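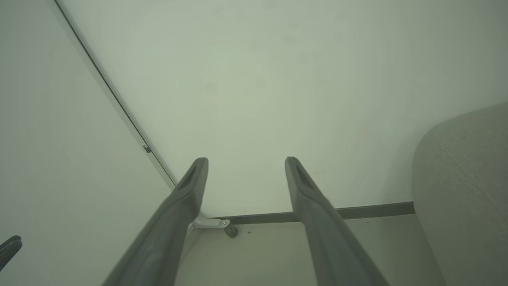

The Contreras Road Stop

The bus was twenty minutes out of Flurkside when Senior Constable Samira Nasrallah got the call that the certificate ceremony had been moved forward an hour. She was standing on the shoulder of Contreras Road with a breath tester in one hand and a stranger's licence in the other, and her good uniform was hanging in a dry-cleaning bag at the station.

"Can you be here by eleven?" said Sergeant Moffat.

"I'm at the stop."

"Who's with you?"

"Noonan."

There was a silence on the line. Aidan Noonan had been at Flurkside for 18 days. He was good with people and slow with paperwork, and he had once locked the keys in the highway car with the engine running.

"Leave at half past ten," Moffat said. "Close it down if you have to."

She gave the licence back to the driver, a woman with two kids and a kelpie in the back, and told her to have a good morning. The reading had been zero. Every reading so far had been zero. It was a Christmas tree farm and cattle road, and most of the people on it before lunch were going to netball.

Noonan was at the other end of the cones, waving down a ute. She watched him lean in, say something, laugh and straighten up again. He held up the tester, then looked along the road at her and didn't wave the ute on.

She walked down.

"He's blown 81," Noonan said quietly.

The man behind the wheel was Elie Khoury. She had known him since primary school. He ran the tyre place in Jurnent and had sponsored the under-twelves for as long as there had been under-twelves. He had both hands on the wheel and was looking straight ahead.

"Morning, Elie."

"Samira."

"When did you have your last drink?"

"One o'clock. Maybe two. It was Jihad's engagement." He rubbed his jaw. "I slept. I had breakfast. I feel all right."

"I know you do."

The legal limit was 50. She told him he was under arrest for the purpose of a breath analysis, and she said all of it, the same words she said to everybody. He nodded the whole way through. Then he turned off the engine and passed her the keys before she had asked.

"I was picking up the trophies," he said. "They're for this arvo."

"Someone else can get the trophies."

She put him in the back of the car. Noonan picked up the cones and stacked them in the boot. One of them had been run over in February and wouldn't sit straight on top of the others, so he carried it on his lap.

They had been driving for a few minutes when Elie spoke.

"Isn't it today? Your thing?"

"It's today."

"Mum cut it out of the paper. It's on the fridge." He was looking out at the paddocks. "Highest number in the district, it said."

"Number of tests," she said. "Nearly 2,000. It just means I stood on the road a lot."

"And now you've got one more."

Noonan glanced across at her. She kept her eyes on the road.

At the station she took Elie through to the analysis room and handed him over to the operator, because that was how it was done. She told him he could ring somebody to come and get him. He said he would ring Jihad, and then he said no, Jihad would be asleep, and worse than he was. He asked if he could ring his mother. She showed him the phone.

It was ten past eleven. She changed in the locker room. The jacket had been taken in at the wrong place and pulled across the shoulders, and there was a safety pin holding the dry-cleaning ticket that she didn't find until she had it on.

The ceremony was in the Hustel Hall across the car park. They had put out more chairs than they needed. Moffat was standing at the side with his cap under his arm, and when she came in he looked at his watch and then tipped his head towards the seat in the front row.

The superintendent had driven up from the city and had a speech on two sheets of paper. He talked about the district's long roads. He talked about the crash at Jurnent bridge, which he had not been there for, and he got the year wrong. Then he read out the names. There were 3 of them. Samira's was the last.

She went up, shook his hand and turned where the photographer told her to turn. The certificate was in a black frame. Under the crest it had her name and the words FOR ROAD SAFETY ENFORCEMENT, and in the corner someone had written the date in blue pen, 27/05/2023.

"Any big ones lately?" the superintendent asked her, still holding her hand for the camera.

"One this morning, sir."

"Well done."

Afterwards there were sausage rolls. Noonan had got changed too, though he didn't need to, and he brought her a tea with the bag still in it.

"He came back at 72 on the analysis," he said. "I did the notes. Could you check them?"

"Now?"

"I'd like to get them right."

They went out and sat on the step and she read them through. He had put the time of the stop, the time of the reading and what Elie had said about one o'clock, maybe two. He had put in that the driver was polite and had surrendered the keys without being asked. The spelling was fine. He had left off the registration, and she told him, and he wrote it in.

"Did you think about it?" Noonan said. "When it was him?"

"Think about what?"

He didn't answer. He clicked his pen a couple of times.

"I taught his sister to drive," she said. "On that road, where you had the cones." She gave him back the notebook. "Put your number next to the change and the time. You have to do that when you add something."

He did it.

Across the car park a white hatchback had pulled in close to the station door. Mrs Khoury got out on the driver's side. She was in her slippers, with a coat over her dress - the dress from last night, most likely. Elie came out with a yellow sheet folded in his hand. She reached up and fixed his collar, and then said something to him in Arabic, and he went round and got in the passenger side.

She saw Samira on the step. She stood by the open car door for a moment.

"Congratulations," she called.

"Thank you, Auntie."

Mrs Khoury nodded. She got in and did up her seatbelt, and waited until Elie had done up his. Then she backed out, very slowly, and put her indicator on for the Jurnent turn.

"Who's getting the trophies?" Noonan said.

Samira looked at the clock on the hall. The shop shut at one on weekends.

"We are," she said. "Bring the car round. And keep the keys on you."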